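The Year I Finally Learned to Eat Lunch

I used to eat lunch standing up. Over the sink, mostly, with a fork in one hand and my phone in the other, and if you'd asked me at three o'clock what I'd had, I couldn't have told you. Crackers? Cheese, probably (it was nearly always cheese).

Then I moved to Skurkley, which is a town where lunch is taken very, very seriously. The hardware store closes for it. So does the library. My first week I stood outside the post office at 12:15 with a package under my arm, rattling the door like a lunatic, until a woman on the bench told me to go home and have some soup.

So I did! It was canned and I burned it a little, but I sat down, and I remember thinking the kitchen looked different from a chair.

That was in March. By summer I was a regular at Matei, the little place on the corner with 29 seats and one soup a day. You don't get to pick. If it's beet, you're having beet, and I spent most of my life saying I hated beets, so you can guess how that went. (I love beets. I'm insufferable on the subject.) A bowl and bread costs less than the sad desk salads I used to buy in the city, and once, on a slow winter afternoon, I added those salads up from old bank statements. 487 of them! Over four years! I had to go for a walk.

I tried to make the Matei lentil soup at home and it took me six goes. The trick, or my trick anyway, is to cook the onions far longer than any recipe tells you. Recipes say five minutes and recipes are lying. Give them half an hour on low heat, with more butter than you'd admit to, and go read something.

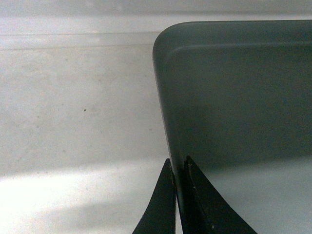
The bread I don't even attempt. I get it from Parnero, where the rye comes out at eleven and is gone well before noon, and where I once watched two grown men be extremely polite to each other over the last loaf. I slice it thick, I put the salt on the table, and I leave my phone in the other room, which was the hardest part by a mile. For the first few weeks I kept patting my pocket.

My old coworkers think I've gone soft. One of them called me at 12:30 last month and I let it ring, then called her back at 1:15 and she asked if somebody had died. No, I said, it was split pea.

I still have standing-up days. Yesterday I ate a cold potato in the hallway with my coat on. But there's a pot on the stove for tomorrow, and I've been told the soup at Matei is beet.

Shared more than 200 times
14 comments

More from this section
In Praise of the Slow Onion
Revano's Night Market, One Dumpling at a Time
What My Grandmother Kept in the Freezer
Six Soups for a Cold Kitchen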